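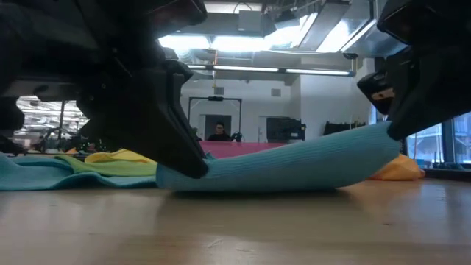
Furholm Microfibre Cloths, Mixed Colours

Furholm cloths are a looped microfibre towel for kitchens, laundries and workbenches. The pack is sold in mixed colours — yellow, orange, green, teal and blue — so each one can be kept to its own job. Most customers give green to the kitchen and blue to the bathroom.

The cloths are 35 cm wide and fit flat over a standard oven rail. They come folded in a paper band. Wash before first use, with similar colours.

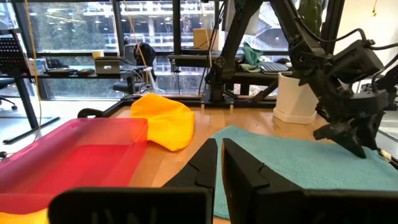 The loops are cut from the same yarn across the range, so the teal soaks up a spill at the same rate as the yellow. Wipe with the cloth damp for benches and dry for glass. Do not use fabric softener, as it coats the fibre.

Storage

Rolled cloths take up less room than folded ones and are easier to tell apart in a basket or drawer. Lay the cloth flat, fold it in half lengthwise and roll from the short end.

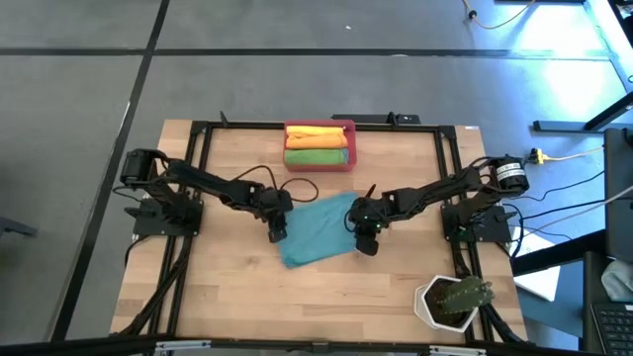

Yellow, orange and green, rolled and stored in a red basket.

Edges and wear

Each cloth has a stitched hem. Trim any pulled loop with scissors and leave the stitching alone.

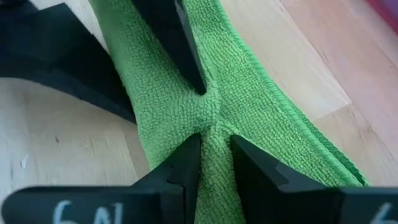 A hem that starts to lift can be run through a sewing machine on a short straight stitch. Wash at 60 degrees or below and line dry — a hot dryer will flatten the pile.

Pack of 5 or 6. Trade cartons by request, Monday to Friday.

Comments

Radwa Berrada: Had the pack of 6 since May. The orange one lost a bit of colour in the first wash, fine after that.

Nadja Berchtold: Is the grey coming back?

Doaa Bouzid: Good on stainless steel. Bit linty on the mirror until the second wash.

Related items

Emis Stacking Basket
Morsy Dish Brush
Vamomska Over-Door Rail
Furholm Glass Cloth, Pack of 5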